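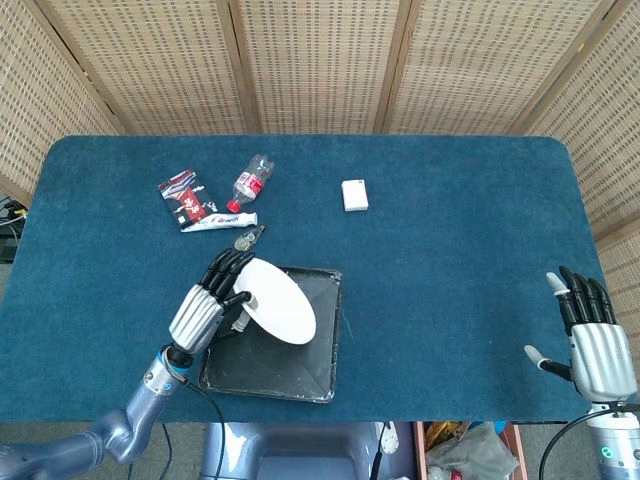

Plerkora Community Help
Household and Tenancy > Shared Spaces

Rules for a shared kitchen and common room in a small residential building

Posted by Tamara Lysenko
2023-01-12

I am writing on behalf of the residents of Melnychuk House, a converted residential building with 11 private rooms, one kitchen and one common room. Each resident holds a separate lease. The leases state that common areas must be kept "in reasonable order" and say nothing further on the subject.

The present arrangement has become difficult. Food is left on tables overnight, personal toiletries migrate from the bathrooms to the common room, and dishes are washed by whoever loses patience first. Two residents have asked the landlord to hire a cleaning service and divide the cost among all of us. The quoted price is $260 per month. Other residents object strongly, and one has stated in writing that she will not pay.

I have been asked to prepare a draft set of house rules before the next residents' meeting. I would appreciate guidance on the following matters.

May the landlord add the cleaning charge to our rent while the current leases are in force? What should a set of house rules contain, and how long should it be? How should we deal with items left in the common areas when the owner cannot be identified? Finally, is it reasonable to require every resident to take an equal turn, given that three of us travel for work and are absent for much of the month?

We have no managing agent. The landlord is courteous but prefers not to be involved in daily matters.

3 replies, sorted by date

Uwe Harms
Member, Tenancy section

The lease should be consulted first. In most places a landlord cannot introduce a new charge in the middle of a fixed term unless the lease already allows for it or the tenant agrees to it in writing. Month-to-month tenancies are treated differently, and a charge may usually be added after proper written notice. The length of that notice depends on where you live. A local tenant advice office can confirm the position, and I would recommend obtaining its answer in writing before your meeting.

Please note that house rules adopted by residents among themselves do not ordinarily have the same force as a lease. A resident who ignores them cannot be evicted on that basis alone. If the landlord signs the rules and attaches them to future leases, the position is stronger.

Regarding the resident who has refused to pay, she may be entirely within her rights. I would advise against any attempt to collect the money from her or to exclude her from the kitchen. Her room presumably includes use of the kitchen under the lease, and a restriction imposed by other tenants could create a dispute much larger than the present one.

Ustyna Tkachuk
Member, Shared Spaces section

I served for 6 years as house coordinator at Wundeck, a cooperative residence considerably larger than yours. Our first set of rules ran to many pages and was not read. The second fit on one sheet and remained in use, with small changes, until I left. The sections below follow that sheet, and you are welcome to adapt the wording.

Surfaces

Tables and counters in common areas are to be cleared by each resident after use. Food packages, bottles and personal care items are to be returned to the resident's own shelf or room. No item may be left on a shared table overnight.

We found "overnight" to be a more useful standard than "promptly." Residents held very different views of what promptly meant, and the matter came up at nearly every meeting until the word was removed. You may wish to name an hour. Ours was 11 p.m., and it was moved later during exam periods.

Dishes

Each resident washes, dries and puts away the dishes he or she has used before leaving the kitchen. Pots that require soaking may be left in the left-hand sink until the following meal. The drying rack is to be emptied each morning by the resident on duty.

Shared plates were a particular source of complaint. We eventually kept one common set in an open cupboard and asked that private dishes be stored in residents' rooms. Chipped plates were discarded and replaced from the house fund. 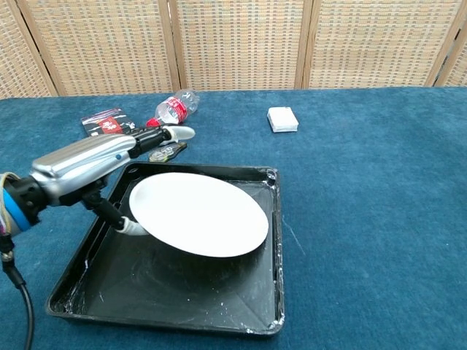

Unclaimed items

Any item found in a common area after the stated hour is placed in a bin kept near the front door. Perishable food is thrown away. Other items are held until the end of the month and are then donated or discarded. A notice on the bin states the date on which it will next be emptied.

The bin must never be used as a punishment. On one occasion a resident placed another person's coat in it during dinner, and the resulting ill feeling lasted through August. Our sheet was amended afterward to say that only the resident on duty may move items into the bin, and only at the stated hour.

Medicines, keys, documents and electronic devices should be excluded from this rule. They should be kept in a locked drawer and a message sent to all residents.

Rotation

Duty changes weekly and follows room order. A resident who will be absent must arrange an exchange in advance and write it on the calendar. Exchanges are the responsibility of the person who is leaving.

On your question concerning residents who travel, I do not consider strictly equal turns to be necessary, but I do consider it important that any difference be agreed upon openly. At Wundeck, frequent travelers took the heavier tasks on their return, such as cleaning the refrigerator, the oven and the windows. Others paid a modest sum into the house fund for each missed turn. Both methods were accepted. The method that failed was leaving the matter to goodwill.

Meetings

Hold a brief meeting every 3 months, with a written agenda. Complaints about named individuals should not be placed on the agenda. They belong in a private conversation, with a third resident present if either party requests it.

I would also suggest that you obtain a second quote for a reduced cleaning service. A monthly visit limited to floors, the oven and the bathrooms will cost less than a full weekly service, and it often satisfies both sides. Participation should remain voluntary unless the lease provides otherwise, as Mr. Harms has explained.

Vitalii Stetsiuk
New member

We use labels. Every shelf has a room number on it and so does every hook. I would recommend this to the original poster. It does not resolve the matter of the dishes.

Our building also tried a scheduling application called Skaltameo. It was abandoned after several residents turned off the reminders. A paper calendar is adequate.

Comments on this topic

Tamara Lysenko
I am grateful to all who replied. I have reviewed my own lease and find no provision for a cleaning charge. I will ask the others to review theirs before the meeting. Ms. Tkachuk, may I ask who held the key to the locked drawer?

Ustyna Tkachuk
The coordinator held one key and the resident on duty held the other. The second key was handed over with the duty each week and signed for on the calendar.

Vsevolod Hordiienko
Moderator
A comment recommending a specific cleaning company has been removed under the advertising policy. Members are reminded that replies in the Tenancy section are general information and do not replace legal advice. This topic remains open for further replies.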